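Chapter 4
Sorting Mixed Small Goods

In this chapter
4.1 What we call mixed small goods
4.2 The bin and its surfaces
4.3 Looking before taking
4.4 First sort and second sort
4.5 Words used in this chapter

Before you read

Think of a drawer in your home where things are put because they have no other place. Write down what is in it, without opening it. Then open it and compare. Most students forget the small things that lie close to the sides, and they remember well the one large thing in the middle. Keep your list, you will need it in Section 4.3.

Opening case: Wednesday at the Ferkholm returns hall

The returns hall of Ferkholm opens at six in the morning. On a normal day it receives 900 parcels, and in the weeks after a holiday it can receive 4000. The parcels with clothes go to one side of the hall and the parcels with shoes go to another. These two groups have their own tables, their own labels and their own people. What remains is everything else. A bath toy, a scrubber for the dishes, a plastic figure, a lid without its jar. In the hall they call this group "the rest", and the rest is the subject of our chapter.

Réka Virág began to work with the rest in March, after two years at the shoe tables. She told us that in her first week she was slower than she had ever been with shoes. A shoe is always a shoe, she explained. It has a left and a right, a size inside, and a box to which it belongs. In the bin of the rest, each thing asks for a new decision. Is it for the kitchen or for the bathroom? Is it a toy, or a thing for cleaning which has a happy color? Is it one article, or a part of a larger one?

She also told us how she learned. Her shift leader gave her a bin with only a few things in it and asked her to say aloud where each one should go. There was no clock. When she was sure with a few things, the bin became fuller. We will follow the same order in this chapter, and the exercises at the end of each section become harder in this way also.

4.1 What we call mixed small goods

Mixed small goods are articles which can be lifted with one hand, which come from different families of product, and which arrive together in one container without inner walls. All three conditions are needed. A box with 80 equal sponges is small goods, but it is not mixed. A tray with a separate place for every article is mixed, but the sorting was already done by the person who filled the tray.

The families used in this book are kitchen, bath, toys, stationery, hardware, and unknown. The family "unknown" is a real family and you should use it. A sorter who is ashamed to put something in "unknown" will put it in the wrong place, and a wrong place costs more time later than an honest question.

4.2 The bin and its surfaces

For the first sort we use a deep bin, with four corners and with walls that slope. Sloping walls help small articles to slide toward the bottom, where they can be reached. They do not always arrive there. A light toy can stop against a wall and lie at an angle, and a round thing can come to rest in a corner.

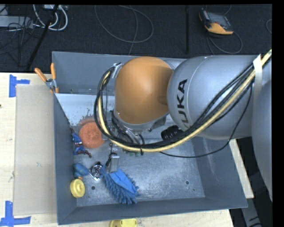
The bottom of a metal bin becomes scratched with use. This is normal and it does not harm the goods. However, a scratched bottom shines in small points under a strong lamp, and a thing of gray or silver color is then difficult to see. Bright articles give no such trouble. An orange scrubber or a yellow disk is found at once, also by a tired person. At Ferkholm the lamps were lowered by 30 centimeters for this reason, and then raised again when the taller sorters complained about their heads.

Stains are another matter. If there is a dark or red mark on a wall of the bin, you should find out whether it can be wiped away before you put new goods inside. An old mark in the metal can stay. A mark that comes off on a white cloth must be cleaned, because it will come off on the goods too. The Stillis method, which is described in Chapter 6, asks for this cloth test at the start of every shift.

4.3 Looking before taking

Take now the list that you made before reading. Compare which articles you forgot with where they were lying. If you are like most of our students, your eyes went first to the middle and to the largest or brightest thing.

In sorting, we begin at the walls. Look along the left wall from the far end to the near corner, then along the near wall, then the right wall, then the far one. Only after this look at the middle. Keep your hands outside the bin while you do this. With a half-empty bin it takes a few seconds, and it will feel slow for the first days.

Kozma calls this habit "reading the edge". Other authors say "perimeter scan", and you will meet this term in the exam papers of the Dradar certificate. Both mean the same.

When you have read the edge, give each article a short name in your mind. The name can be poor. "Blue figure," "round yellow," "orange scrubber" are good enough. You do not need to know yet what the round yellow article is for. You need only to know that it is there, so that you will not find it at the end under something else.

Exercise 4.3
Ask a classmate to put six small things in a deep box. Read the edge, turn your back, and name the things in the order of their place. Change roles and repeat. Then do it once more with two things of the same color lying side by side.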